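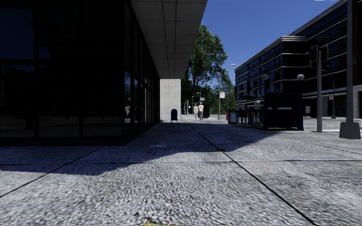 4.2 Controller comparison on the street corner map

The two controllers were run on the same map, with the same cart model and the same camera, so that any difference in the results comes from the controller alone. The first is the Namer controller, which follows a planned path and corrects its heading from wheel odometry and a ground mask taken from the camera image. The second is the Takács controller, which plans a short way ahead at each step and scores each candidate path against the same ground mask. Both were given the speed limit used in Section 3, and neither was retuned after the first full run.

All runs took place in Zustlow, our simulated city block. The simulated cart is the Tillitz base with its stock caster model. We used 139 start and goal pairs, and each pair was run once with each controller. Routes were drawn from the walkable area only, including crosswalks and the open paving at the corner. Routes that ended closer to the start than the length of the cart were thrown out and drawn again. Pedestrians followed fixed tracks, and the start time of each track was saved with the route so that both controllers met the same foot traffic. Traffic signals were left out of the planner in both cases. A route counted as complete if the cart reached the goal without contact and without a manual stop.

The ground mask was produced by the segmentation model described in Section 3.1. To check it apart from the controllers, we labeled 3502 frames by hand. Marisol Cáceres did the first pass and Ruth Benavides went over every frame in which the label and the mask disagreed along the edge of the walkable area. Frames in which they could not settle on an edge were kept in the set and marked as unclear. The labeled set was closed on 2021-05-02, and no frames were added after the controller runs began.

Figure 4 gives three rendered views from the block. They cover the surface types that caused the most disagreement between the mask and the labels. In the first, a large shadow with an irregular edge lies over the middle of a concrete sidewalk, next to a dark glass building whose panes reflect a walking figure and a mailbox. The second has large, irregular paving stones running up to a curved curb, with black bollards along the edge. The third looks across a crosswalk toward the far sidewalk, with cracks in the paint of the nearest stripe and a long, narrow shadow across the stripes.
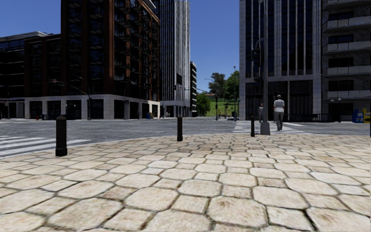 Shadow edges affected the Namer controller more than the Takács controller. When the mask moved the edge of the walkable area to the edge of a shadow, Namer treated the change as a narrowing of the path and slowed down. On wide sidewalks this cost time but did no other harm. Near a railing it was more of a problem, as the controller would steer toward the lit side and then correct back once the cart had entered the shadow and the mask had settled. The effect was repeatable. Running the same route again with the sun in the same position gave the same swing in heading at the same spot.

The Takács controller was less sensitive to this. Its scoring step looks at the whole candidate path, and a mask error over a small part of the ground was usually outweighed by the rest. Its weak point was the bollards. A thin post takes up little of the mask, and some candidate paths that passed too close to one still scored well. Raising the cost of occupied cells would fix this, but in early trials it also made the cart stop in front of pedestrians who were already walking out of its way. We kept the lower cost for the runs reported here.

Reflections were a smaller issue than we had expected. The mask rarely marked reflected pavement as walkable, and when it did, the wall cells in the map overruled it. With the map turned off, both controllers made some heading changes toward glass walls. Those runs are not part of the totals.

Across both controllers the safety monitor recorded 221 stop events. A stop event is any moment at which the monitor cut the drive command, whether or not the route was later completed. Most came at the change from sidewalk to road, where the pitch of the cart moves the horizon in the image and the mask lags behind. We looked at these in the saved logs and could not find a clear difference between the controllers in how they entered the road. They did differ in how they recovered. Namer waited for the mask to agree with its planned path before moving again. Takács picked a new short path at once - often a good one, but sometimes one that ran at an angle over the crosswalk and came up to the far curb away from the ramp.
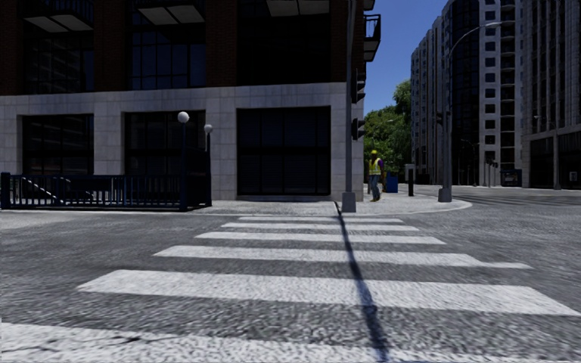 Camera height was held fixed for all of the runs above. In a separate set made in April, we raised and lowered the camera on the Tillitz base and repeated part of the route list with the Namer controller only. The lower position made posts and railings easier to separate from the ground but shortened the visible stretch of sidewalk. The higher position did the opposite. We chose the middle position for the comparison and have not tested whether the ranking of the controllers holds at the other two.

There are limits to what the simulation can say here. The ground in Zustlow has joints and surface texture in the rendered image, but the collision surface under the cart is flat apart from the curbs and ramps. Wheel slip is modeled with a single value for all materials. The shadows are sharper than those we recorded outdoors with the same lens, which may make the Namer results look worse than they would be on a real street. The outdoor tests in Section 5 use the same controller settings and the same mask, with a person walking behind the cart and holding the stop switch.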